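Home | Features | Shop Floor | Tools | Subscribe
Search this site Go
Shares 46 Comments 16

Keeping the Two-Armed Table Alive

Thursday, ten to seven in the morning. Lights half on. The tech on early shift at Poler has a flashlight in her teeth and one hand on a black cable, feeling for the soft spot. There's always a soft spot. She finds it a hand's width from the elbow joint, says a word we can't print, and reaches for the tape.

Not a repair, she says. A bookmark.

Poler is a small integrator on the edge of Drunen. Brick front, bad parking, good coffee. They build bench cells, the kind with two arms facing each other across a table, and for most of a day I got to stand around and watch one get looked after. Two black arms, a wood top, a black rail frame, cable everywhere. It moves small stuff in and out of bins. Bottles mostly, this month. The customer ships refills and wants to know if a pair of cheap arms can do the packing.

That's their problem. The problem on the floor is keeping the thing the same on Friday as it was on Monday.

Start with the frame

Everything hangs off the rails. The arms bolt to them, so if the rails shift, every taught position shifts too. The morning check is a square against each corner, then a push. A real push, hip and shoulder. If something creaks the bolts come out, get cleaned and go back in with fresh threadlocker. Last winter a bracket crept over a long weekend and the left arm spent a whole morning setting bottles down on the rim of the bin. Tink. Tip. Tink. Tip. They blamed the gripper, they blamed the software, they swapped a motor. It was one bolt.

So now, frame first. It's on the wall in marker.

The wood top gets a wipe with a barely damp rag. People ask why wood. Cheap, flat enough, doesn't ring like sheet metal when an arm comes down too hard, and you can put a pencil mark on it. There are a lot of pencil marks on it by spring. They sand it and start over.

Then the cables

If you take one thing home from Poler, take this. It's the cables. It is nearly allways the cables.

An arm reaches across the table, comes back, reaches again. Each trip bends the same bundle in the same place. Leave the loop too tight and the wire goes inside the jacket where you can't see it. Leave it too loose and it snags on the rail, or worse, on the other arm. The house rule is you drive the arm by hand to its furthest reach, then its nearest, then the ugliest twist it will ever do, and you watch the loop the whole way. Only then do you strap it. Strap soft, never zip ties on a moving part. One shop hand showed me a drawer of dead cables with a zip tie still biting each one. Nice drawer.

They change the wrist lead at 748 hours. Why 748? Somebody's first one died at 750-something and the number stuck. Rothe, who supply the cable, would let it run longer. Poler doesn't care. A lead is an hour's work. A fault that shows up only when the wrist is turned past a certain angle is a week.

Zeroing

Mid-morning, homing. Each joint goes to its mark, gets read, gets compared to the sheet from the day before. Small drift, note it. Big drift, stop and look for a knock. Arms get knocked. Someone leans over for a dropped screw and catches an elbow, doesn't mention it, and by lunch the right arm is closing on air.

After that the two arms have to agree with each other, which takes longer than you'd think. They use a turned steel pin. Left arm holds it, right arm comes over and takes it. If the pin tilts in the handover, they're off. Do it again. They run 120 handovers before they'll sign the sheet, and yes, you can hear it from the kitchen.

Grippers and the boring stuff

Fingers wear. Smooth caps are the worst, slick and round, and a worn pad will hold one right up until it doesn't. Pads get cleaned with alcohol at lunch and swapped when the tech can see shine on them. No gauge for that, just a thumb and a bright lamp. The drive software is Enix, an old version. Nobody will update it in the middle of a job and I heard three seperate people say so without being asked.

Spare parts live in a shoebox-size tray by the bench. Screws, pads, two wrist leads, one motor. When the motor's gone a new one gets ordered the same hour, because the last time it wasn't, the cell sat dead from a Tuesday to the next Wednesday.

By four the taped cable had been changed out properly. New lead in, loop checked, pin passed back and forth. Old one in the drawer with the rest. The tech filled in the sheet, hit the stop, hung the pendant on its hook and went to find her coat.

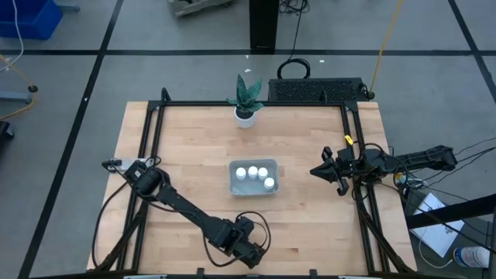 How often should the cables on a bench arm be checked?

Every morning before power goes on, by hand along the full length, and again after any crash or hard stop. Swap the wrist lead on a fixed number of hours and don't wait for it to fail.

Share Print Email
Previous | Next | Back to Features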